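How to Look After a Robot That Puts Memory in Computers

Somewhere in the town of Clemusdale there is a long, low building where big computers get put together. They are called servers. A server is a computer that mostly lives in a rack with other servers, answers questions all day, and never gets a sticker on its lid.

One of the machines in the building is a robot arm named Clurodeck. It was named by the company that built it, so please don't blame the people who work there. Clurodeck's main job is working with memory sticks, the flat little boards a computer uses to hold whatever it is thinking about right now. Each stick has to be pushed into a slot, straight down, the right way around.

It sounds easy. Try pushing a cracker into a toaster using two chopsticks, wearing oven mitts, 200 times before lunch. Then imagine the toaster is expensive.

The man who looks after Clurodeck is Jouko Hyvönen. He has a rolling toolbox, a very small flashlight, and strong feelings about people who borrow the very small flashlight. He starts at 6:30 in the morning, when the robot is still switched off and can't argue.

What does the robot need before breakfast?

First, a wipe. Dust gets into the joints of a robot just as crumbs get into a keyboard. Jouko uses a soft cloth that doesn't shed fuzz. He used to use old T-shirts, until he found part of a cartoon duck stuck in a hinge.

Next come the screws. A gripper is the robot's hand, and it is held together with screws that have a six-sided hole in the top. You turn them with a bent metal bar called a hex key. Every time the hand opens and shuts, the screws get a tiny shake. One shake does nothing. After 2,000 shakes, a screw may start to feel like taking a walk. Jouko checks each one with a special wrench that clicks when the screw is tight enough. When it clicks, you stop. (New people like the click so much that they want to do it again. Don't. Too tight is also broken, just slower.)

Then he looks at the fingertips. They are narrow, and they wear down like the end of a pencil, only nobody gets to sharpen them. Worn tips go in the bin and new ones go on. The new ones come from a firm called Pitkänen, in a box big enough for a pair of boots. Inside is a lot of paper and, eventually, two fingertips.

Teaching the hand where to go

A new fingertip is never exactly the same as the old one. The difference may be thinner than a hair, but memory slots are fussy. So after changing the tips, Jouko has to teach Clurodeck where everything is, all over again.

He does this with a practice board. A motherboard is the big flat circuit board that all the other parts plug into, and the one used for lessons is number 437. It will never go to a customer. It has been poked by too many beginners, some of them robots.

The lesson goes like this.

1. Switch the robot to slow mode. In slow mode it moves at about the speed of a cat that has heard the word "bath."

2. Check that the practice board is held flat inside its metal case. If the board can slide, the lesson is worthless.

3. Use the buttons on the hand controller to bring the fingertips over to the memory slots. Stop before they touch anything. The slots are the long black ones lying side by side, with small white latches at their ends, and the big square socket near them belongs to the computer's main chip. Keep well away from the big square socket.
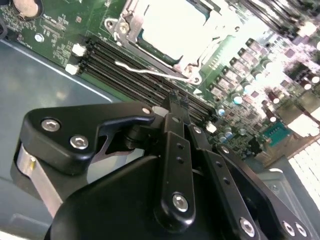 4. Save the spot. The robot now has one point it can trust. Jouko writes it in a notebook as well, because he has met computers before.

5. Do the same at the other end of the slots. With two points, the robot can work out which way the slots are running.

6. Send the hand home and call it back to the first spot. If it returns to the same place, good. If it doesn't, go back to step 1 and say something polite.

What if something goes wrong?

There is a big red button. Pressing it stops the arm, and anybody in the room is allowed to press it, including visitors. Last September a visitor from Ovport leaned on it while admiring the ceiling. Clurodeck stopped perfectly. Jouko said it was the best test they'd had all year.

Mostly, though, the trouble is small. A screw is a bit loose, or a cable has rubbed against something. After 700 hours of work the joints need fresh grease, which goes in with a thing like a cake-icing gun and must never be stored anywhere near the kitchen.

When the checks are finished, Jouko signs the sheet on the door, turns slow mode off, and goes to look for his flashlight.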